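Setting up a welcome tray for a guest room

A welcome tray saves guests from having to ask for small things late at night. The method below is the one used at Treloar, a four-room guest house, and works equally well in a spare bedroom at home.

Choosing the tray

Measure the surface where the tray will normally sit before buying one. A bedside table 40 cm deep will not safely take a tray of the same depth, as the lamp and a glass of water need space too. Raised edges are preferable. Bamboo and other woods should be sealed on both faces; an unsealed base picks up rings from cups and will warp if it is washed in a sink. Wipe with a damp cloth and dry at once.

Trays with cut-out handles are easier to carry through doorways. Ours are the Dirulier medium size, which has held up well apart from some lifting of the lacquer at the corners.

Choosing the food

Use individually wrapped items only. Loose biscuits go soft within a day in a heated room, and an opened packet has to be thrown away after each stay. Check the following when buying:

Best-before date at least 60 days ahead.
Ingredients and allergens printed on each single packet. Some multipacks carry them on the outer bag only. In that case copy the list to a card and keep it with the tray.
No chocolate coating between June and September.
At least one item without nuts and one without milk.

Keep sweet and savoury items in balance. Guests who arrive after the kitchen has closed tend to want something salty first.
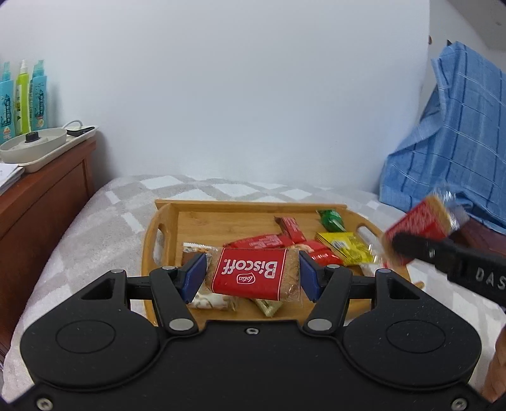 Drinks

Allow two tea bags, two coffee sachets and two milk portions per person per night. Long-life milk portions keep at room temperature, but fresh milk needs a fridge and is best offered on request. Store the kettle away from the tray, on a hard, level surface close to a socket. A 1000 W travel kettle takes longer to boil than a standard model but puts less load on old wiring. The Dremmont model we use holds 700 ml, enough for two large mugs - check that the minimum fill line is visible from the outside.

Arranging the tray

1. Wipe the tray and let it dry fully.
2. Place the tallest items at the back.
3. Lay packets flat with their labels facing up.
4. Leave a hand's width clear at one end for used wrappers.
5. Add the allergen card last.

Restocking

Refill between stays, moving older packets to the front. Discard anything with a torn or punctured wrapper, even if it is in date. Keep the stock in a lidded box, off the floor and away from cleaning products - tea in particular takes up smells through paper sachets.

Last revised 2 April 2019. Quantities for the drinks section were changed in March.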